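Sovthorpe Community Boards > Home and Garden > Sewing and Textiles

Thread: Taking in wool trousers, how much can the waist lose?

tang_needle
Posted 21:14
Hello all. I moved to Sovthorpe two years ago and I am slowly learning to alter my own clothes. English is my third language, so please forgive me if I use the wrong word for something.

I have a pair of grey wool trousers from a second-hand shop. The legs fit well, but the waist is too big by the width of my hand. There is one seam at the centre back and it has a good amount of spare cloth inside. The belt loop in the middle sits exactly on this seam.

My question is whether I can take everything out of the centre back, or whether the back pockets will move too close together. At Modance they asked 90 for the work, and the trousers cost me much less than this.

hemline568
Posted 21:40
90 is a lot, but they probably counted the side seams as well. A hand's width is too much for the back seam alone. The pockets will nearly touch and the seat will pull. I would take half from the back and the other half from the sides.

povwood_pat
Posted 21:52
I don't agree with the above. If you open the side seams you have to deal with the front pockets, and for a beginner that is a miserable evening. Centre back only, and live with pockets that are a bit close. Who looks?

hemline568
Posted 22:03
Everybody who walks behind you looks.

tang_needle
Posted 22:20
Thank you both. I measured again with the trousers on, and I think I pulled the cloth too hard the first time. It is more like three fingers. I have marked the line with chalk — white, it brushes off the wool easily — and I put pins from the waistband to the point where the curve of the seat begins.
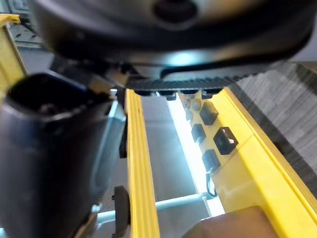
Should the waistband be opened before the seam is sewn?
Unpick the waistband at the centre back first, sew the trouser seam and the band in one line, then fold the band down and stitch it by hand.

I copied these two lines from the notes of my evening class in Povwood, because the teacher was very strict about it. Before that I always made a small fold in the band, and it was thick and uncomfortable when I sat down.

povwood_pat
Posted 22:31
Your teacher is right there. Take the belt loop off before anything else, and keep it in a saucer or you will never see it again.

bobbin_and_tea
Posted 07:48
Good morning. I have altered trousers for my whole family for a long time and I am between the two of you. Three fingers from the back seam is fine. Tack it by hand first with a long stitch, try the trousers on, sit down, bend to tie a shoe. Only then go to the machine.

Also, do not cut the spare cloth away! Press it open and leave it. Bodies change and so does the price of trousers.

hemline568
Posted 08:15
For three fingers I can accept the back seam. I still say you should end the new line very gradually. If it stops suddenly, you get a little bubble of cloth just above the seat, and no iron will remove it.

tang_needle
Posted 12:36
What thread do you use for this seam? I have a 500 metre spool of grey polyester from the Tăng stall at the market, but a lady there told me that wool wants silk.

bobbin_and_tea
Posted 12:50
Polyester is good. The seat seam works hard, and I sew it twice, the second line directly on top of the first. Silk is lovely for the tacking if you have some left over.

povwood_pat
Posted 13:04
Polyester, same here. Shorter stitch over the curve.

tang_needle
Posted 20:27
The tacking is finished and I sat down in them for the whole dinner. The pockets are closer than before, but to my eye they are still all right. I will sew tomorrow after work, with the end of the line very gradual as hemline568 told me. The belt loop is in a saucer.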